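Ticket 542: Arm drops or drags thin plastic packets
Project: Porkasstead sorting bench
Opened by: Kwame Dankwa
Assigned to: Xuelian Shen
Status: Open, waiting on parts

Kwame Dankwa
The bench arm is having trouble with anything bagged in thin film. Boxes and tubes are fine. With a flat bag the fingers close, the controller reports a good grip, and then the bag slides out before the arm reaches the bins. Same result at both speed settings. I have not changed anything in the pick routine since July.

Controller software is Ojala, stock build. Grip force is set to 70 in the config file, which is what it came with.

Xuelian Shen
Is the controller reading a grip from finger position or from motor current? If it is position, a bag folded double will look the same as a bag barely caught by one corner.

Also, what is the fingertip height above the cardboard when it closes?

Kwame Dankwa
Position. Closing height is 2 mm above the sheet, measured with a feeler gauge in the middle. I did not measure near the edges.

Xuelian Shen
Please measure at the edges too. The cardboard sheet is only laid on the ribbed platform and I would expect it to lift a bit along the crease. Pictures of the grip and of the whole bench would help.

Kwame Dankwa
Measured. The gap is tighter near the crease and wider towards the corners. Pictures attached.

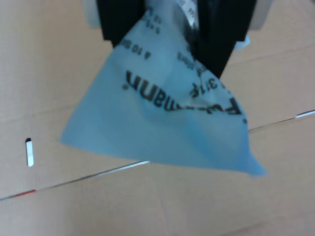
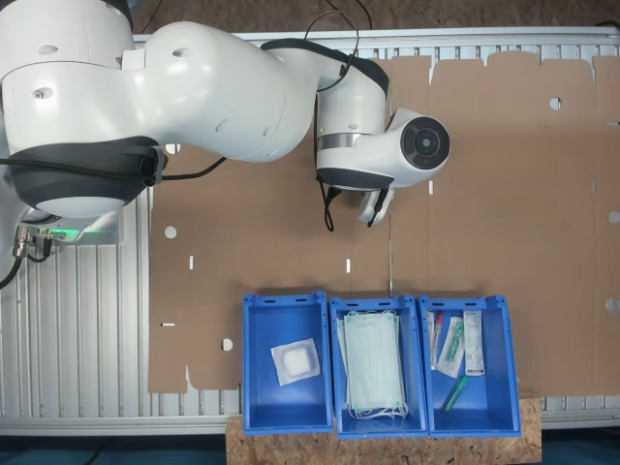
Attachments: first, blue bag held in the fingers; second, bench from above with the gripper empty and the three bins along the bottom.

Xuelian Shen
Thanks. The bag is bunched up between the fingers, so in that one there is a fair amount of plastic to hold on to. I would like to know how the failed picks compare. Can you log finger position at close for a run of them and note which ones dropped?

Second thing, the cables looping over the upper links. Check they are not pulling on the wrist at full reach. Move the arm by hand with the power off and feel for any tug.

Kwame Dankwa
Log is in the shared folder, 1,215 lines, one per control step. The drops all have the fingers closing almost completely. The good picks stop earlier. Cables are all right, no tug anywhere I could reach.

Kirstin Yule
Adding a note as I use the same bench on Saturday. I had this with bread bags. Rubber pads on the fingertips helped a lot, but they made it worse at letting go, and the bag would hang on one finger over the bin.

Xuelian Shen
That agrees with the log. Plan for now:

1. Tape the cardboard down along the crease and at the corners, then measure the gap again.
2. In the config, reject any grip where the fingers close almost fully, and retry from a slightly different angle.
3. Fit thin silicone pads. Falach sells them in sheets and they can be cut with scissors.
4. Leave grip force at 70 until the first three are done.

Kwame Dankwa
Steps 1 and 2 done. The gap is now even across the sheet. Retries work but add around four seconds to each bad pick. Pads ordered, and Josefien Vanhove is collecting them from Hendport with the rest of the workshop order. Leaving this open until they are on.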